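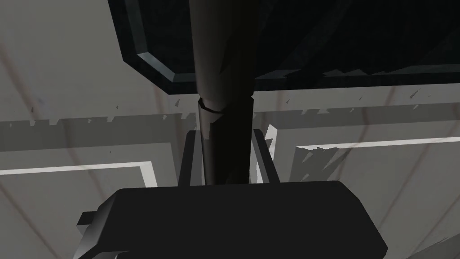
4 Setting up the dehumidifier drain

4.1 Before you start

The Hullitz cellar dehumidifier can be emptied by hand from the internal tank or connected to a permanent drain. Use the permanent drain if the unit is to run unattended for more than 2 days. Sections 4.2 to 4.4 cover gravity drainage. If the floor drain is higher than the outlet on the unit, fit the Fenlow lift pump and follow section 5 instead.

You will need the drain hose, two hose clips, the blanking cap spanner and a spirit level. The spanner is clipped inside the filter door.

CAUTION: Switch the unit off at the wall and remove the plug before taking off the rear cover. The fan continues to turn for a short time after the power is removed.

NOTE: If the unit has been carried on its side, stand it upright overnight before switching it on.

4.2 Fitting the hose

1. Stand the unit on a firm, level floor. Check the level from front to back and from side to side. Turn the feet to adjust.

2. Take out the internal tank and empty it. Leave it out until step 8.

3. Undo the two screws in the rear cover and lift the cover away. Keep the screws; longer screws will foul the float switch.

4. Unscrew the blanking cap from the outlet with the spanner supplied. A small amount of water may run out. Keep the cap and its washer for use when the unit is returned to tank operation.

5. Slide a hose clip over the end of the hose. Push the hose on to the outlet as far as the raised collar, then tighten the clip. Do not use grease or sealing compound.

6. Lead the hose through the slot in the rear cover and refit the cover.

7. Run the hose to the drain with a steady fall along its whole length. Secure the free end with the second clip. The end must stay clear of standing water.

8. Refit the tank. The unit will not start if the tank is missing, even when the permanent drain is in use.

CAUTION: Do not join the hose to a soil pipe or any other foul drain without a trap.

4.3 Checking the drain

1. Pour a cupful of clean water slowly into the drip tray.

2. Check that water leaves the free end of the hose. If it collects in the tank, the hose is kinked, raised or blocked.

3. Look for leaks at the outlet. Tighten the clip by half a turn if needed and repeat the test.

4. Plug the unit in, switch it on and set the humidity dial to 7. Leave it running for an hour and check the outlet again.

If the display shows E26, the float switch has not returned to its lower position. Switch off, remove the tank and press the float down gently with one finger. If the code comes back, contact the dealer and quote part number 1431.

4.4 Cold rooms

In unheated rooms the coil may frost over. The unit then stops drying and runs a defrost cycle, during which the fan works and the compressor does not. No action is needed. Water flow from the hose is uneven during defrosting.

Do not run the unit where the hose may freeze. For seasonal use, disconnect the hose in autumn, drain it fully and refit the blanking cap with its washer. Clean the drip tray with warm water and a soft cloth before reconnecting.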